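Towel folding goes to the machines at Gurneck laundry

Staff at the Braselico laundry in Gurneck are spending part of each shift teaching the work of folding towels to the machines that will take over some of it.

The laundry, which serves hotels and care homes, began the project in March. Workers fold with a gripper in each hand in place of their bare fingers, and the recorded movements are used to train robot arms being built by Badus, an engineering firm. The first 3 arms are due on the small-items line next year.

Braselico employs 676 people, 12 of whom have been trained on the grippers so far. They do two hours at the recording tables and then go back to their normal posts.

"It was slow going to begin with," said Iqra Bangash, who has worked on the folding line for six years. "You don't think about how you pick up a corner until you have to do it with something else. My wrists were tired the first week. Now I can do a bath towel fairly quickly, but hand towels are still fiddly."

Site manager Catherine Forsyth said no jobs would go as a result of the arms. Folders will be offered places in sorting, repairs and checking, and those who move will keep their current rate of pay. The laundry has had trouble filling its evening shift, she said, and that is where the arms will be used first.

Not everyone is convinced. Emiliano Salinas, who speaks for staff on the evening shift, said people wanted the promise on pay in writing – and for longer than the one year offered.

"Sorting is heavier and dirtier work than folding," he said. "Some of the older folders chose this line so they could get away from it. We have asked for a say in who moves and when."

He added that workers at the tables now get an extra break, which was agreed after complaints about sore hands.

Talks between the company and staff will carry on through the winter. A second set of tables is to open at the Pollock Road site, where Edivaldo Sales will run the training.
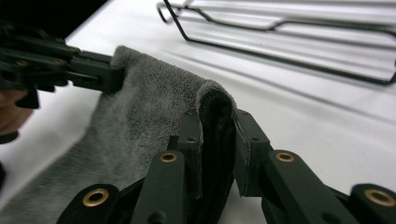

A grey towel held between two hand-held grippers.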